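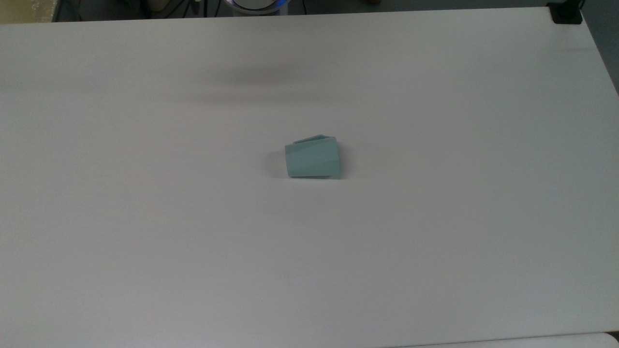 읽는 시간 6분 | 인쇄 | 이메일로 보내기

이 사이트는 로그인 유지와 방문 통계를 위해 쿠키를 사용합니다. 계속 이용하시면 쿠키 사용에 동의하는 것으로 간주합니다.

씬 전환 시 딜레이 잔향이 끊기는 문제 (Sorkus 플로어 프로세서, 스필오버 설정)

저음현수리중
2018년 3월 22일

Sorkus 플로어형 프로세서를 씁니다. 펌웨어는 현재 받을 수 있는 최신 버전이고 공장 초기화도 한 번 했습니다.

증상은 다음과 같습니다. 프리셋 242번에 씬을 네 개 만들어 두었습니다. 1번은 클린, 2번은 크런치, 3번은 리드, 4번은 리드에 긴 딜레이를 더한 것입니다. 4번에서 1번으로 넘어갈 때 딜레이 꼬리가 그 자리에서 잘립니다. 글로벌 메뉴의 스필오버는 "딜레이+리버브"로 되어 있습니다. 리버브 꼬리는 정상적으로 남습니다. 딜레이만 안 됩니다.

신호 순서: 입력 - 게이트 - 컴프 - 드라이브 - 앰프 - 캐비닛 - 딜레이 - 리버브 - 출력. 전부 직렬이고 병렬 경로는 없습니다.

시도한 것:
- 딜레이 블록 바이패스 모드를 "뮤트 출력"에서 "뮤트 입력"으로 변경. 변화 없음.
- 딜레이 타임을 템포 연동에서 고정값 1,140ms로 변경. 변화 없음.
- 외장 스위처(Prudcombe)를 빼고 본체 스위치로만 전환. 변화 없음.
- 딜레이 블록을 지우고 새로 삽입. 처음 한두 번은 되는 것 같더니 씬을 저장하고 나면 다시 잘림.

5월에 합주가 아니라 녹음이 잡혀 있어서 그 전에 정리하고 싶습니다. 씬 컨트롤러를 쓰는 파라미터는 드라이브 게인, 앰프 레벨, 딜레이 믹스, 딜레이 피드백입니다. 혹시 이쪽이 문제일까요?

카포두개
답변

저도 비슷했는데 그냥 리버브를 좀 길게 잡고 쓰니까 별로 티가 안 났습니다. 라이브에서는 드럼에 다 묻힙니다. 녹음이면 딜레이는 DAW에서 플러그인으로 거는 게 편합니다.

그리고 스필오버 켜면 CPU를 더 먹는다고 들은 것 같습니다. 확실하지는 않습니다. 캐비닛 블록 IR 길이를 줄여 보세요.

Antigoni Kokkinos
답변 (질문자 채택)

CPU 문제로 보이지 않습니다. 이 계열은 CPU가 한계를 넘으면 블록 전체가 비활성화되고 화면 상단에 경고가 뜹니다. 꼬리만 잘리는 증상과는 다릅니다. IR 길이는 그대로 두셔도 됩니다.

원인은 두 가지가 겹쳐 있는 것 같습니다.

1) 씬별 채널 차이

글로벌 메뉴의 스필오버는 프리셋 간 전환에만 적용됩니다. 같은 프리셋 안에서 씬을 바꿀 때는 그 설정을 보지 않고, 블록의 바이패스 모드와 채널 상태만 봅니다. 4번 씬의 딜레이가 채널 B, 1번 씬의 딜레이가 채널 A로 되어 있으면 전환할 때 채널이 바뀝니다. 채널이 바뀌면서 딜레이 타입까지 달라지면(예: 디지털에서 테이프로) 버퍼가 초기화됩니다. 바이패스 모드를 무엇으로 해도 꼬리가 남지 않습니다.

확인 방법: 씬 4에서 딜레이 블록을 열고 채널 표시를 봅니다. 그 상태로 씬 1로 바꿉니다. 표시가 바뀌면 이 경우에 해당합니다. 블록을 새로 넣었을 때 잠깐 정상이었던 것도 이것으로 설명됩니다. 새 블록은 모든 씬에서 채널 A로 시작합니다. 이후 씬 4에서 채널을 B로 바꾸고 저장하셨을 가능성이 높습니다.

2) 씬 컨트롤러에 물린 믹스와 피드백

딜레이 믹스를 씬 컨트롤러로 0%까지 내리면 꼬리도 같이 0%가 됩니다. 믹스는 출력단에서 원음과 딜레이음의 비율을 정하는 값이기 때문에 이미 버퍼에 들어간 소리에도 적용됩니다. 피드백도 마찬가지로 전환 순간부터 새 값이 적용됩니다. 60%에서 11%로 떨어지면 다음 반복부터 거의 들리지 않습니다.

정리 순서는 이렇게 권합니다.

먼저 네 개 씬의 딜레이 채널을 모두 같은 것으로 맞춥니다. 그다음 믹스와 피드백에서 씬 컨트롤러 할당을 해제하고 4번 씬 기준값으로 고정합니다. 바이패스 모드는 "뮤트 입력"이 맞습니다. 딜레이가 필요 없는 씬에서는 블록을 바이패스합니다. 이 모드에서는 입력만 막히고 버퍼의 소리는 끝까지 나갑니다. 저장한 뒤 다른 프리셋으로 갔다가 돌아와서 확인하십시오.

씬마다 딜레이 양이 달라야 한다면 믹스 대신 "입력 게인"에 씬 컨트롤러를 겁니다. 들어가는 양만 바뀌므로 이미 나가고 있는 꼬리는 건드리지 않습니다. 단, 입력 게인을 낮춘 씬에서도 블록은 켜져 있어야 합니다.

한 프리셋에서 타입이 다른 딜레이를 꼭 두 개 써야 하면 블록을 두 개 넣고 병렬로 배치합니다. 병렬로 놓을 때는 두 블록 모두 믹스를 100%로 하고 음량은 레벨로 조절합니다. 믹스를 100%로 하지 않으면 원음이 겹쳐서 전체 음량이 올라갑니다. 병렬 경로의 바이패스 모드도 "뮤트 입력"으로 통일합니다. "통과"로 두면 바이패스할 때 원음이 그대로 더해집니다.

Prudcombe 스위처를 다시 연결하실 때는 한 가지를 더 보셔야 합니다. 출고 설정에서는 씬 버튼을 누를 때 프로그램 체인지를 먼저 보내고 그 뒤에 CC를 보냅니다. 본체가 같은 프리셋을 다시 불러오기 때문에 전환 공백이 생깁니다. 프로그램 체인지를 끄고 씬용 CC만 남기십시오. 제 것은 CC 13으로 잡아 두었는데 번호는 본체 MIDI 메뉴와 일치하기만 하면 됩니다.

저음현수리중
댓글

채널이 맞았습니다. 4번만 B였고 타입도 달랐습니다. 전부 A로 맞추고 믹스 할당을 풀었더니 꼬리가 남습니다. 피드백은 아직 그대로 두었는데 이것도 입력 게인으로 옮길 예정입니다. 스위처 쪽은 아직 확인 못 했습니다.

Antigoni Kokkinos
댓글

입력 게인으로는 반복 횟수를 바꿀 수 없습니다. 피드백이 씬마다 꼭 달라야 하면 위에 적은 병렬 구성으로 가셔야 합니다.

페달보드무게초과
답변

채택된 답변에 보충합니다. 앰프 모델을 씬에서 바꾸는 경우에도 전환 순간 공백이 생기는데, 이것은 스필오버와 별개입니다. 딜레이가 앰프 뒤에 있으면 꼬리는 남고 원음만 짧게 비고, 앰프 앞에 있으면 꼬리까지 같이 빕니다. 질문하신 분 순서는 뒤쪽이니 해당 없습니다.

Annan 에디터로 편집하신다면 씬 복사 기능이 채널 상태까지 복사하는지 확인해 보세요. 제가 쓰는 버전은 바이패스 상태만 복사하고 채널은 대상 씬의 것을 유지합니다. Cirmont 페달로 딜레이를 외부 루프에 거는 분들은 루프 블록의 바이패스 모드가 따로 있으니 그쪽을 보셔야 합니다. 외장 페달에 트레일 스위치가 있으면 그것도 켜져 있어야 합니다.

인쇄 | 이메일로 보내기

새 답변 모음을 뉴스레터로 받아 보세요. 이메일 주소를 입력하면 구독 확인 메일이 발송됩니다.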